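I met Marjorie Kershaw for coffee in July to talk about the new bus plan for Nastora, and she'd already drawn the whole thing on a napkin. "Four lines," she told me. "Four! We used to have 93 stops and no idea which ones anyone used."

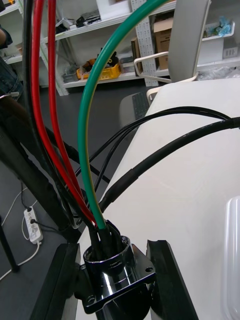
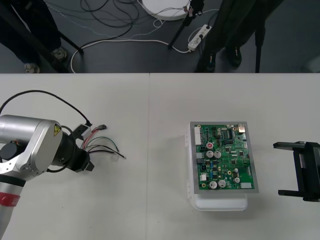 Top: a metal connector with its wires. Bottom: a green circuit board on a white box.

She wants buses every ten minutes on the Datwood route, and I had to ask who pays. "Parking," she said, and laughed — she knows how that goes over. The city would meter nearly 600 downtown spaces and put the money straight into drivers' wages. I said my neighbors would riot. "Mine too," she said. "Then they'll ride the bus to the hearing."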